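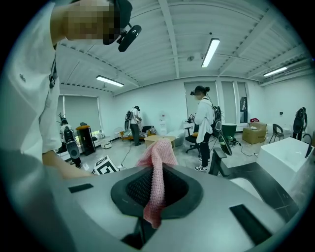
Do endorsements from business groups change how people vote in a county race? A little, and mostly among voters who hadn't heard of either candidate before the mailer showed up.

*Figure 1. Pink knitted cloth draped over the black rubber cup of a gray gripper.*

### 4.2 What the Kestport survey says

I went into this part expecting nothing, to be frank. We had 351 completed surveys from Kestport and another 111 from Traltisdale, all collected in October, and I figured the endorsement question would wash out once party was in the model. In Kestport it didn't! People who could name the group behind an endorsement were 9 points more likely to back the endorsed candidate, and that gap held up when I dropped everyone over 60 (I tried it because older voters read more of their mail).

Traltisdale is messier. The sample is small, and both candidates there had a business group behind them – so "endorsed" doesn't separate anybody. I kept those answers in the pooled model but wouldn't lean on them.

I also reran everything with the Singhal weights, which count renters more heavily. The Kestport gap shrank a bit and stayed positive. Skedcombe had no contested race, so it comes back only in Section 5, where I look at turnout.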